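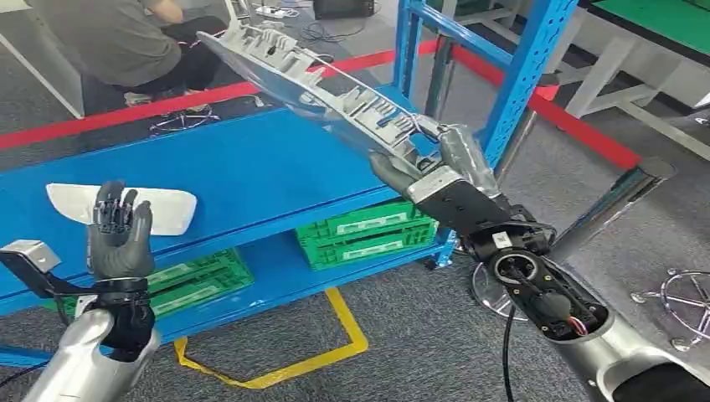

Section 2. Assembling and leveling the Tramico work table

Please read the whole section one time before you open the hardware bag. The table is delivered with the upper top, the lower shelf, the legs and the rails packed flat. The top is supplied in light gray or in blue, and the steps are the same for a gray table as for a blue table like the one in Figure 1. Only the touch-up paint is different, and you will find the correct bottle already in your bag.

You need a Phillips screwdriver, a rubber mallet, a spirit level and a second person. The hex key is included. Please do not use a power driver for the first turns of any bolt. The thread in the legs is cut in thin steel and it can be damaged very easily when the bolt enters at an angle.

2.1 Building the base

1. Lay a blanket or the flattened carton on the floor. Put the upper top on it with the painted side down.

2. Find the legs with the long slot. These are the rear legs. The front legs have a round hole at the same height. If you mix them, the lower shelf will not sit straight and you must start again from here.

3. Set each leg in its corner pocket and put in the bolts by hand. Turn them until they hold, but leave them loose enough that the leg can still move a little.

4. Fit the side rails, then the rear rail. The folded edge of each rail looks to the inside.

5. Slide the lower shelf between the legs until you hear it click into the rails. If one corner does not click, tap it with the rubber mallet near the leg. Never tap in the middle of the shelf.

6. Tighten all bolts with the hex key, going from one corner to the opposite corner.

CAUTION: The edges of the rails are deburred but they are still thin. Wear gloves for steps 4 and 5.

Note: In the older edition of this guide the rails were fitted after the lower shelf. Oluwaseun Ekwueme from our service department tested both ways, and the present order gives less stress to the corner pockets. If you have the old sheet at home, please follow this one.

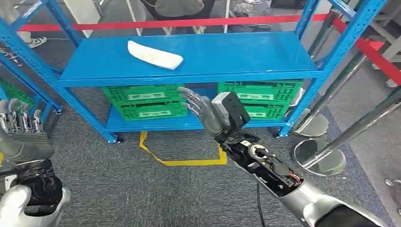
2.2 Turning the table and leveling it

7. With two persons, one at each short side, turn the table on its feet. Lift it by the legs. Do not lift it by the lower shelf, which is only clicked in and can come out during the turning.

8. Put the spirit level on the top, first along the long side and then along the short side.

9. Turn the foot screws until the bubble is in the middle both times. Clockwise makes the foot longer when you look at it from below.

10. Press with your hand on each corner. If the table rocks, one foot has no contact with the floor. Make this foot longer by small steps, and check the level again.

11. Lock each foot with its nut.

Note for carpeted floors: Carpet becomes flatter under the feet during the first days. Level the table as usual, load it, and repeat steps 8 to 11 after one week. On thick carpet we recommend the wide Nesia foot plates -- they are sold separately and they are pushed on the feet without tools.

2.3 Loading

Put the heavy things on the lower shelf and keep them near the legs. When you stack crates or boxes there, check that the upper one can be pulled out without touching the rail above it. Labels should look to the front, so you do not need to turn a crate only for reading it.

CAUTION: Do not sit or stand on the top, also not for a short moment to change a lamp. Do not drag a loaded table. Take off the load first, then lift.

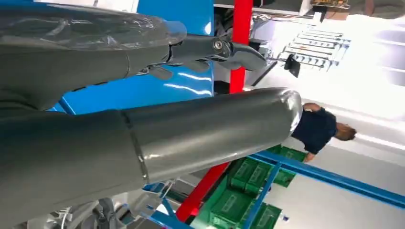 Figure 3. Translucent plastic sheet laid over the top of a gray arm.

2.4 Care of the painted surface

Wait one day before you clean the top for the first time. After this, wipe it with a soft cloth and warm water with a little dish soap. Soltura cleaner can also be used, in the weak mixture printed on the bottle. Scouring powder and steel wool will make the paint dull, and this cannot be polished away.

Small scratches can be covered with the touch-up paint:

1. Clean the place and let it dry.
2. Shake the bottle well.
3. Put on one thin layer with the brush in the cap, and let it dry overnight.
4. If the metal is still visible, put on a second layer.

If a bolt or a foot is missing from your bag, write to Davina Hepburn in the spare parts office and give the number from the sticker under the lower shelf. Please keep the hex key. It is needed again when the table is taken apart, see Section 3.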